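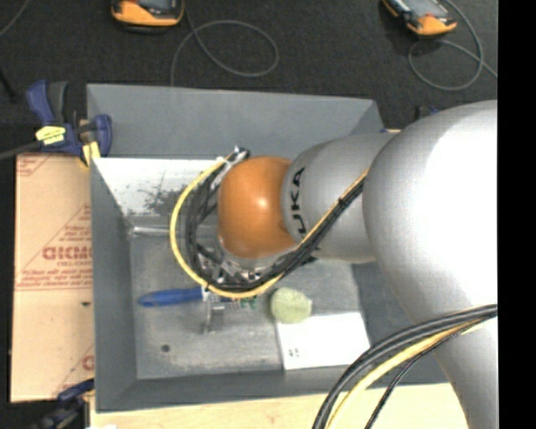
The arm over its picking bin in our shared workshop. Photo: Ieuan Penry

Workshop arm gets its bin at last

If you've been in since September you'll have noticed that the far bench has been taken over by a large robot arm and a lot of cable. A few of you have asked me what it's for, so I said I'd write something for the news page.

The short version is that we're building a sorter. We call it Kondider (don't ask, it came out of a long evening and a bad pot of tea) and the idea is that you tip a load of mixed bits into a grey bin, and the arm fishes them out and puts each one where it belongs. Anyone who has ever tidied the odds and ends drawers at the end of an open night will know why I want this so badly!

The arm came to us second-hand through Prantl, the dealers over on the trading estate, who let us have it for a good deal less than they could have got elsewhere. It's far too big for the job. You could lift a small pony with it, and we're asking it to pick up a fuzzy ball. But it was there, it runs, and I've grown very fond of the orange wrist.

Most of the past month has gone on cables. I had no idea how much of building a robot is working out where the cables should go. Everything the gripper needs has to travel round the wrist, and the wrist turns a long way, so if the loop is too short it pulls tight and if it's too long it drags through whatever you're trying to pick up. The loop you can see at the moment is our 7th go. It's still a bit generous for my taste, and the yellow cable hangs low enough to hide some of the small green pieces, but it lets the wrist turn and I'm leaving it alone until after the open night.

The bin is clamped to the bench now, which has made more difference than anything clever we've done in the software. Before that, every time the gripper nudged a wall the whole thing shuffled along a little, and the arm would carry on quite happily reaching for where the bin used to be. Two blue and black clamps on the left side, done. I'd like proper brackets in the end, but I'd also like the clamps back before the furniture group notice.

As for how well it works, we did a long run last week with Dorkus, the picking program, in charge from start to finish. Out of 800 tries it got hold of something and kept hold of it 182 times. I know that doesn't sound like much. The first time we tried the same thing we stopped after 100 because it hadn't managed a single one, so I went home very cheerful. Round things go best. Flat things are awful, and anything lying close to a wall makes it dither, then go for the wall.

The next job is to teach it to leave the flat things till last, when there's more room to get at them. After that we want to swap the gripper fingers for softer ones. Kudar, who do the rubber moulding down the road, have offered us their offcuts to play with, so if you're handy with a scalpel and some glue I could use you.

We also need more stuff to put in the bin. At the moment it's whatever was in my pockets and the bottom of the toy box, and I think Dorkus has got used to it. Please bring in anything small that you don't mind having squeezed: old handles, balls, packets, blocks, bits of bracket. Nothing with liquid in it, please, and nothing you'd be sad to see flattened. There's a crate by the kettle.

The arm will be running on open night from half past six, with a break at eight so I can eat. Please stay behind the tape while it's moving, even if it looks as if it's stopped, as it does like to have a long think between picks. If you fancy joining the build, come and find me at the far bench or leave your name on the sheet by the door.

Ieuan Penry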